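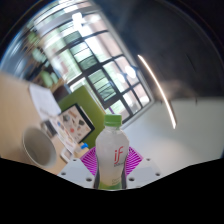 Catum hand gripper: progress report
To: Fiona Kinnear, Ullgate small grants
From: Kamonchanok Duangkaew
Date: 12 Aug 2024

1. Status
The hand-held gripper is built and in use. The arm-mounted version is behind plan. Spending is within the grant and no extra money is requested in this period.

2. Work done
The fingers are ribbed and flexible, printed in magenta filament. Each bends along its length when loaded and follows the shape of what it holds. Three print settings were tried. The stiffest marked soft packaging and the softest let heavier items turn in the grip. The middle setting has been adopted for all further sets.

The mounting plates were redrawn by Surachet Srithong after the first pair flexed at the outer fixings. The current plates are light grey, with three holes in each. Finger changes are now done at the bench without taking the slide apart.

The camera sits behind the fingers and looks forward over them. The wide lens gives a strongly bent view towards the edges, and this is accepted, as both fingers and a good part of the table stay in sight. The lower part of the picture is taken up by a solid black area and carries no useful information. Lamai Kongkaew is writing the mask that removes it before processing.

Grip trials use ordinary shop and kitchen items. Capped drinks bottles that narrow at the waist are held upright between the fingers with the cap clear above them. Faceted shoulders are a harder case: if the fingers close too high they bear on the slope and the bottle is pushed down. The trial sheet now gives a closing height for each item.

3. Problems
Two finger sets split at the root, both from the same spool. The spool has been thrown out. The replacement, ordered from Galik, took longer than quoted and cost 30 pounds.

Bright windows behind the work upset the camera's automatic exposure. Fixed exposure works but has to be reset when the light changes. Uthai Srithong will test a blind on the workshop side before any change is made to the software.

The Bailly slide has developed play. It has been shimmed for now.

4. Next period
Replace the slide. Finish the mask. Fit the fingers to the arm and repeat the bottle trials at the same closing heights. Arm trials are planned to finish in October, and the drawings will be sent with the final claim.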